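Siller opened its workshop to the public on a Saturday in August, and I went because I have spent years reading about robots that will soon do the housework and had never stood next to one. I came away thinking that more firms should do this, and that they should do it before they have anything to sell.

The organiser, Shirin Talebi, told us that 60 visitors had put their names down. There was no stage and no film. People walked about, asked questions and were handed the tools the staff use to record tasks by hand. The plan for this year is 1000 recordings of ordinary jobs, each done by a person holding grippers of the kind a robot arm would carry.
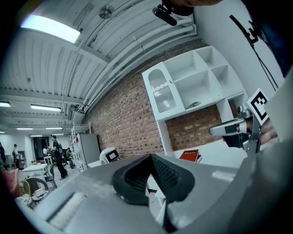 Hand-held grippers in use at the Siller open day, Ultirham.

I had a go myself and was poor at it. Folding a tea towel took me 115 seconds, and I would not have put the result in a drawer. Dzintra Mets, who was showing us what to do, said most beginners grip too hard. My own fingers do this work without any thought from me - a gripper gives you very little of that back.

It changed my mind on one point. I had assumed that the slow progress of home robots was down to a lack of money or effort. Having fought with a tea towel, I now think the work is hard and the promises were careless. A man beside me asked when he could buy one, and Mets said she didn't know. I trusted the firm more after that.

There is a fair objection, that an open day is still advertising. It is, and I would want to hear far more about jobs than we did. But people can judge a claim better when they have held the thing in their hands. Ultirham council should ask for another one in the spring.

Contact the editor | © Ultirham opinion pages | Back to top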